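Reading a series in the wrong order, and other small crimes

2022-10-16

I have a shelf in the back bedroom that I think of as the Wrong Order Shelf. It holds every series I began at book three because book three was the one the charity shop had. There are more of these than I'd like to admit to, and the shelf has a bow in the middle that my husband calls structural and I call ambience.

The latest arrival is the Multside books by Lamisi Acheampong, which half the people I know have been pressing on me since March. I resisted, partly out of stubbornness and partly because Kiều Đoàn, who runs our reading group with the light touch of a customs officer, told me I'd love them. I don't like being told I'll love things. I like to discover them by myself and then be insufferable.

So naturally I bought one at the station for the journey to Cledstead. It was called The Salt Clerk, it had a nice blue spine, and nowhere on the cover did it mention being the fifth of eight. You had to go to the page opposite the title, where the list of other books is set in a type size normally kept for the side effects of tablets.

By the time I'd worked this out we were past the second stop and a man I'd never met had died on page eleven. Everyone in the book was terribly upset about it. I was polite.

What happens when you start at five

The odd thing is that I enjoyed it. There's a sort of freedom in not knowing who anyone is. Two sisters weren't speaking and I had no idea why, so I made up a reason involving a boat, and I was very pleased with my reason. (The real one is in book two and concerns a will. Mine was better.)

You also find out quickly whether a writer can write. Someone coming to book five with four books of affection behind them will forgive a soggy middle. I had no affection at all, only a sandwich, and I still missed my connection because I was reading on the bench. That is about the highest praise I've got.

Then I did what I always do, which is go home and try to do it properly.

What "properly" means, according to people on the internet

I'd assumed there was one order. You start at one and you stop when you run out. I had reckoned without the fans.

There's publication order, which is how the books came out. There's story order, which is how the events happen, and which puts book six first because book six is about everybody's grandmother. There's something called the Lương order, named after whoever first posted it, which has you read one, two, then six, then go back to three, and which is defended by its followers in a manner I can only call devout. I found a thread on it that ran to 486 replies. I read more of them than I'd want my employer to know.

Hideaki Nagano from the reading group favours story order and has a chart. Duyên Từ says anyone who reads book six first will have the end of book four spoiled for them, and she says it in a voice which suggests this has already happened to someone she was fond of. They've been going at it by email all month with the rest of us copied in. I had to reply to one of them saying I'd begun at five, and there followed the kind of silence you get when you put your elbow on a piano.

For what it's worth, I went with publication order. The writer didn't know what was coming in book six when she wrote book one, so I don't see why I should.

Where to get them

Books one to four are easy. They're in paperback, the library has them, and if your library is like mine the copy of book two will have the last chapter annotated in green biro by someone with strong feelings about solicitors.

Book six is a nuisance. It was done by a small press called Vidmont before the big publisher picked up the series, no I don't understand the timing either, and the first run was 2830 copies. You can pay a silly amount for one of those online. Or you can wait for the reissue, which has a worse cover and all the same words in it. I'm waiting. I've lived this long without knowing about the grandmother.

The audiobooks are good apart from book three, where the reader gives every person from the north of the island the same accent, and it's an accent I've never heard come out of a human being. Hậu Tôn, who listens to everything at nearly double speed while doing the ironing, says you stop noticing. I think at that speed you'd stop noticing a fire.

I don't recommend the collected e-book. All eight in one file sounds lovely until your reader tells you you're at position 3807 and offers no clue as to which book that's in, or whether there's a chapter end coming before bedtime. I gave up and went back to paper, where you can at least see how much trouble you've got left.

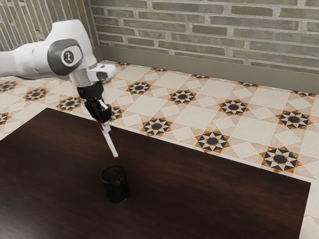
My own order, since you'll ask

One, two, three, four. Then five again, which was a stranger experience the second time round. The man on page eleven turned out to be someone I'd known for four books and would have walked into the sea for. I had to put it down and make toast.

The sisters were hard to go back to as well. I kept waiting for my boat.

I'm halfway through seven now, having skipped six for the reasons given, and Duyên assures me this is the worst possible decision I could have made. Hideaki has offered to add me to the chart as a dotted line. Kiều has put the whole series down for our spring meetings, one book a month, in an order to be announced, and has asked us all to stop emailing about it until then.

We haven't stopped. If anyone has a spare copy of six, any cover, biro or no biro, I can swap you three detective novels and a very nice hardback about canals that I was given twice.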